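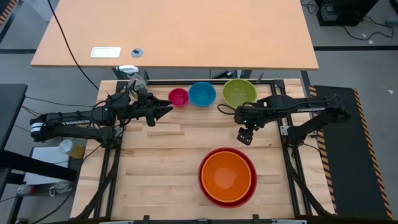
## Dramton bench cell

The Dramton bench cell is a two-arm work station planned by Mercy Lyimo. Bowls are its usual test items, and one large bowl may hold another.

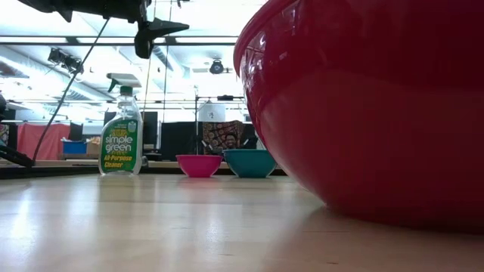 Bowls and a bottle of Simple Green cleaner.

Spare fingers are budgeted apart from the arms, at 3 sets per cell. Wear is judged by eye, and small chips along the top edges, as on these two fingers, are noted in the parts list. Orders go through Rotich and take roughly 28 days. 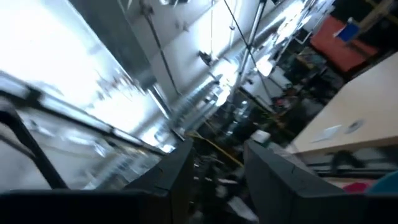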